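Workshop Guidance: Opening a Desktop Computer for Cleaning and Memory Work

The Grube Repair Room is open to members on Friday afternoons. The following guidance was prepared by Lenuța Chiriac for members who bring in older desktop towers. It applies to ordinary home and office machines and should be read before any cover is removed.

Preparing the work surface

Shut the computer down, switch it off at the back and unplug every cable, including the monitor and network leads. Hold the power button in for a few seconds after unplugging. Lay the tower on its side on a firm, level table with the removable panel facing up. Screws should go into a lidded dish as soon as they come out.

Touch bare metal on the case before handling any part, and repeat this each time you return to the table. Long sleeves and bracelets are best kept clear of the work.

Finding your way around the board

Locate the processor socket first. The memory slots run in a bank close to it, parallel to one another. The power supply is the large metal box with the printed warning label, and it must never be opened.
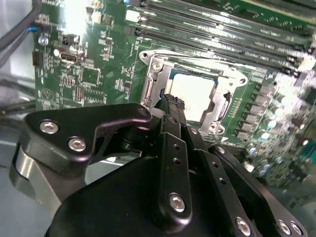
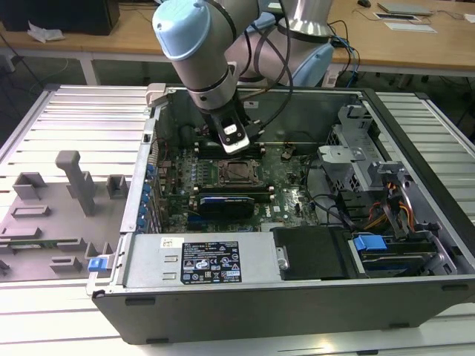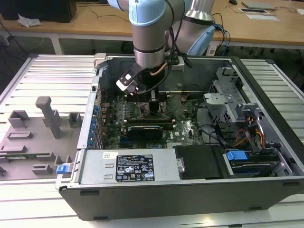 Removing dust

Use short bursts of air and keep the can upright. Hold fan blades still with a finger while the air is on. A soft, dry brush is suitable for the drive cage and the rear panel — household vacuum cleaners are not permitted at the tables.

Seating memory

Hold each module by its edges. Open the latches, match the notch to the slot and press down evenly until the latches close. A module that resists should be lifted out and checked for direction. Do not touch the contacts inside the processor socket, and leave its lever alone unless the processor itself is being replaced.

Before closing the case

Check that no cable rests against a fan and that each drive lead is fully pushed in. Count the screws back out of the dish. Members borrowing a Skevik screwdriver set should return it to cabinet 129 by the end of the session.

Grube Repair Room | Contact the front desk, extension 563 | Copyright Grube | Back to top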